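Workshop tips: working inside an old desktop tower

I repair and reuse office computers in a small workshop in Monedberg. Most of them are towers that somebody wanted to throw away, and with a new disk and some cleaning they can serve a family for years. Many readers wrote me after the May page about dust, and they asked for the next step, how to take out and put back the hard drive. So I write it down in the way I do it myself.

Before you open anything

Shut down the computer properly, pull the power cord from the wall and press the power button one time more for a few seconds. There can be a little current left in the power supply and this lets it go. Then take away the monitor cable, the keyboard and everything else that is plugged in at the back.

Prepare the table. I lay the tower on its side, with the open side up, because then a small screw falls inside the case where I can find it and does not go under the cabinet. A carpet is a bad place for this work. Keep a small dish for the screws, and if you have screws of two lengths, keep two dishes. I used the lid of a jam jar for many years, until I bought a tray with a magnet from Plarkow. The lid was also fine.

Touch bare metal of the case with your hand before you touch a board or a drive. Do it again each time you come back from another room. 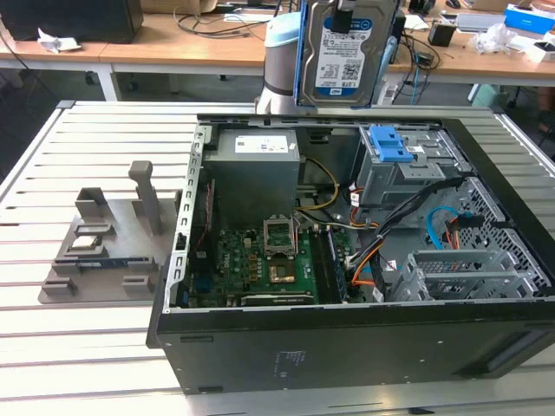 A 3.5-inch drive should be held by its sides or by its ends. Do not press on the green board underneath, and do not put the drive down on top of other metal parts. If you must lay it somewhere, take a folded cotton towel or the bag it came in. I have seen a good drive fall from only 20 centimeters onto a hard table and after this it made a clicking sound. The owner lost 753 family pictures, and the repair shop could not bring them back.

Write on a piece of tape what is on the drive and where it came from. I have a box with old drives from the Ashour office and in the beginning I marked nothing. It took me a whole evening to find which one had the accounts.

About the cables

The thin flat data cable (SATA) has a plug shaped like a letter L, so it goes in only one way. Pull at the plug and never at the cable itself. Some plugs have a small metal spring that you must press first. The power cable for the drive is the wider one and it is often very tight. Move it a little left and right while you pull.

When the cables are off, push them to the side and hold them there with a clothespin. If they hang over the drive bay they will be pinched when you slide the drive back, and you notice it only when the case is closed.

If the processor is taken out, be careful around the empty socket. The small contacts there are very fine and they bend from a sleeve or a brush. Do not clean inside it with a cloth. Put a plastic cover over it if you have one, and work on the other parts first.
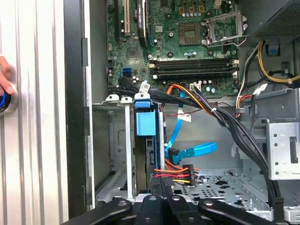 Dust you can remove with a soft paintbrush, from the top of the case to the bottom. I keep one brush only for this. The slots for memory and for cards I leave alone unless I am going to put something in them, and then I blow with a hand pump, not with my mouth.

Memory sticks sit between latches. Open the latches before you put the stick in, and press on both ends until they close. When the stick does not go in, check the notch and turn it around.

Putting the drive back

Many office towers use a plastic frame (a caddy) for the drive, and often it is blue. Blue or green plastic usually means that you can touch and move this part without a screwdriver. Bend the frame a little open, set the drive between the rails so the pins go into the screw holes, and let it close. Then slide it straight into the bay until you feel the click. If it stops halfway, do not push harder. Take it out and look if it is straight and if a cable is in the way.

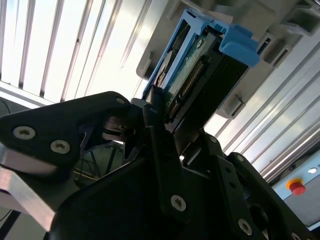
Sunita Haddad wrote that on her Brilley tower the frame would never click, and she found a broken piece of the old latch at the back of the bay. She took it out with tweezers and the drive went in at the first try. I thank her for this, and now I always look in the bay with a flashlight first.

Connect the data cable first and the power after it. Start the computer one time before you put the side panel on, so you can see in the setup screen if the drive is found. Then shut down, pull the cord again and close the case.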